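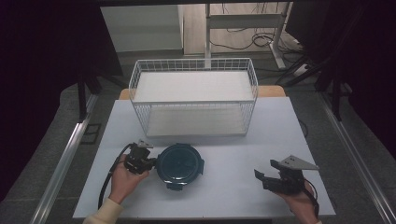 3.2 Lids and open baskets

Tagged: Home & Storage Research / Working Papers

Figure 4. Wire-mesh basket and round teal lid, lid lying in front of the basket.

Lids are the awkward part of any kitchen put-away. Containers stack, lids don't – and in the Fikthorpe household survey they were the item most often left out on the bench. Of 2585 items logged in July, over 200 were lids with no container near them. Same pattern in the Panis homes, smaller numbers.

We looked at open baskets first. Cheap, common, easy to see into. The one in Fig. 4 is thin white metal rod, grid on all four sides, open at the top. Set at the back of a light gray table it takes up most of the width, so anything being put away has to wait in front. Lid is a dark teal one, recessed in the centre, with small tabs sticking out from the rim. Tabs matter. Ismail-type lids (plain rim) slid down between other items without much fuss, tabbed ones tended to catch on the mesh and sit at an angle. Lemma noted the same in her earlier drawer study, altho she used deeper bins.

A lid lying flat is also harder to pick up than one leaning on something. Obvious, but it isn't in the Samum guidelines, which only cover stacking. We'd suggest standing lids on edge along one side of the basket, largest at the back. 16 households tried this, results in Table 5. Wider baskets did better then narrow ones, see section 3.3 for the drawer comparison.

14 shares | 2 comments
Contact: Tiruwork Lemma | Back to top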